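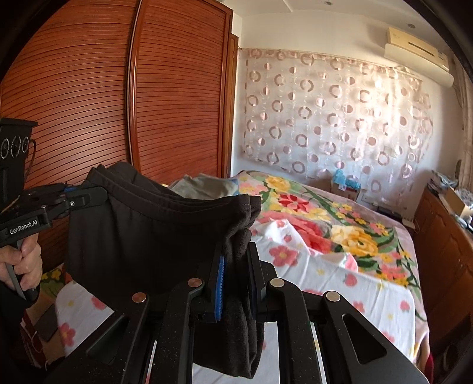 Notebook, textiles bench (bedroom set), February 29, 2020

Entry 713. Folding of dark garments on and beside the bed

Purpose: settle the fold sequence for soft dark tops before the wardrobe is refilled. Carries on from the drawer trials. The Grullstead sheet is the starting point, with my changes written in below. Orhun Ersoy has the other half of the clothes and will work from the same numbers.

Room as found

Louvred wardrobe, reddish-brown wood, against the white wall. Floral bedspread on the bed, left on for the whole session. I had considered stripping the bed down to a plain sheet for contrast and decided against it. The pattern is busy but the dark cloth stands out on it well enough to find a hem. Pale garments will be another matter, see the note at the end.

Garment

Dark brown-black, soft, drapes heavily when held by two points. No stiffness in the body of the cloth. When the two holding points are brought together the middle drops into one deep sag, and that sag is the whole difficulty with this type. A shirt cotton of similar size keeps a rough plane between the hands and can be laid down more or less flat. This one arrives on the bed as a heap unless it is kept under light tension to the last moment.

Sequence, as it now stands

1. Pick up near the upper edge, one point left, one point right. Do not go looking for the exact corners. A point a little inboard is easier to hold and the corner can be turned out later.

2. Draw apart until the sag is shallow. Stop there. Pulling it fully straight stretches the edge, and it then springs back crooked when released.

3. Lift clear of the bed and hold still until the lower part stops swinging.

4. Lower the bottom edge first, then move away from it while lowering the rest, so that the cloth is laid out along the bed. Straight down gives a heap every time.

5. Release left, then right. Releasing both together shifted the top edge sideways in two of my attempts.

6. Smooth from the centre line outwards. Short strokes. Long strokes drag the bedspread along with the garment and put a ridge underneath both.

7. Fold the sides to the centre, then bottom to top. Turn once more if it is going on the narrow shelf.

Grullstead has steps 4 and 5 as a single movement. I have separated them. It also asks for a hard surface, which we do not have here and do not need if step 6 is kept short.

Results

Attempts logged: 6. The first two were heaps (lowered straight down, before step 4 was rewritten). The third was flat but skewed. The fourth and fifth were acceptable after one correction each. The sixth went down cleanly and folded to shelf width with no correction.

Finished fold width on the sixth was nearly 200 mm at the widest part, measured with the steel rule. The shelf will take more than that, so there is room to be less tidy. Thickness not measured. It depends on how hard one presses and I could not get the same reading two times running.

Notes on the surface

The bed is soft and the garment sinks in at the smoothing stage. Pressing harder does not help, it only makes the hollow deeper. Working nearer the edge of the mattress gives a firmer base but the cloth slides off more readily. Best place so far is a forearm's length in from the side.

The bedspread wrinkles after several attempts and must be pulled flat again. I did this after the third attempt and should have done it after the second. Add to sheet.

Stack order for the wardrobe

Dark soft items at the bottom, since they compress and do not mind it. Shirt cottons above. Anything with a collar goes on a hanger and stays out of the folding count altogether. Orhun would like the stack sorted by size with colour ignored. I have no strong objection, but the dark ones are hard to tell apart once folded, and a colour order at least narrows the search. To be settled when his half is done.

Borine and Yurt folds

Tried both on paper only. The Borine fold starts with thirds across the width and would suit a longer garment. The Yurt fold rolls from the hem. Rolled items will not stack on a flat shelf without a divider, and we have no dividers. Left for the drawers.

Open points

- Repeat the sequence with a pale garment on the floral bedspread. I expect trouble finding the hem. If so, use a plain towel as an underlay.
- Step 3: is the wait needed at all? Skipped once by mistake (fifth attempt) and the bottom edge landed at an angle. One case proves nothing.
- Inside-out items. The sheet says to turn them first, but gives no method. Orhun to write one.
- Put the Serkero column headings on the log. At present mine read differently from his and the two halves cannot be merged without retyping.
- Long sleeves not covered. Do they go in before the sides or after? Before, I think, but see how it behaves in the soft cloth.

Revised sheet to be ready in April, with the pale garment results included if there are any by then. Entries for the remaining dark items continue overleaf.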